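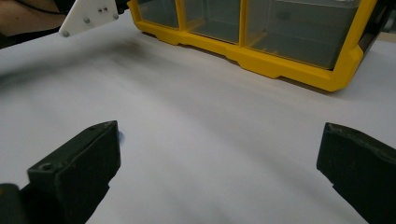 How often should a white laminate worktop be resealed at the joints? Every 2 years in a dry workshop, and once a year where the surface is wiped down with water daily.

Resealing Worktop Joints with Silicone

December 24, 2024
By Ineke Desmet

Home | Guides | Surfaces | Adhesives | Contact

The laminate face of a worktop needs almost no maintenance. The joints do. Water that gets past a failed bead reaches the particleboard core, which swells and does not return to its original thickness. A raised edge along a seam means the core is already affected, and new sealant will only slow the damage.

Tools and materials

Neutral-cure silicone, one cartridge
Plastic scraper and a sharp utility knife
Isopropyl alcohol and lint-free cloths
Low-tack masking tape
Profiling tool, 1/4 inch radius

Use neutral-cure silicone. Acetic-cure products smell of vinegar and can corrode metal joining strips. I use Plitex on light surfaces and Lusier where the joint meets stainless steel.

Removing the old bead

Cut along both sides of the bead with the knife held nearly flat. Pull the strip out slowly at a low angle. Scrape off what remains with the plastic scraper – a metal blade will mark the laminate. Silicone remover can be used on stubborn residue, but test it first on the underside of the overhang. Leave it on for the time given on the label and wipe it off completely.

Clean the joint twice with alcohol, changing the cloth between passes. Let it stand overnight if the gap was damp. New silicone does not bond reliably to old silicone, so check the joint under a low side light before going further.

Applying the new bead

Tape both sides, leaving a gap of 1/4 inch. Cut the nozzle at 45 degrees to match. Hold the gun at a steady angle and fill the joint in one pass. Tool it within five minutes, then pull the tape away from the joint while the silicone is still wet.

Curing

Most neutral-cure products skin over in 15 minutes and cure at up to 1/8 inch per day at room temperature. Low humidity slows this down. A bead applied in August will normally be ready before one applied in a heated room in winter. Keep water off the joint for 48 hours, and do not lean on an unsupported overhang during that time.

Recent guides

Filling Chips in Laminate with Prellura Paste
Gunawardena Edge Clamps: Setup and Adjustment
Choosing a Profiling Tool
Replacing Iron-On Edge Banding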